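Home | Guides | Checklists | Contact
2 min read

Gripper pre-purchase check, bench 2

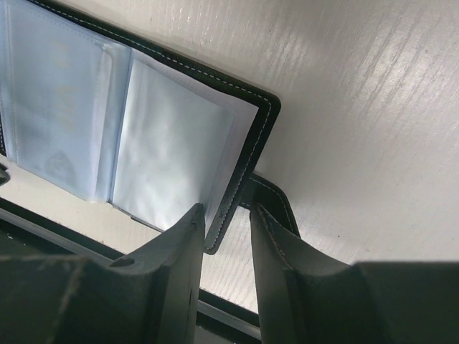
Gripper fingers at the edge of an open album with clear sleeve pages.

Inspected 8/11/18 by Ludger Ackermann. Quote under review: Grovgate, one spare finger set and service plan.

1. Finger mounting screws tight: OK
2. Finger faces, wear: Light scuffs. Usable. Budget a spare set for January anyway.
3. Emergency stop reachable from both sides: OK
4. Cable slack at wrist: Tight at full turn. Ask Grovgate for the longer cable before we sign.
5. Grip force limit set for soft goods: OK, 30 percent. Stitched covers and plastic sleeves must not be creased further.
6. Table surface clean and level: Wipe down before each shift.
7. Spare parts price: $700 per set. Drenia quoted lower but with a 13-week wait.
8. Floor marking: Faded by the door. Repaint, own budget line.

Hold the order until item 4 is answered.

Comments

Tawhiri: Does the $700 include the pads? Ours were extra.

L. Ackermann: Pads included, shipping not.

Stemia: We had the same cable problem. Get the length in writing.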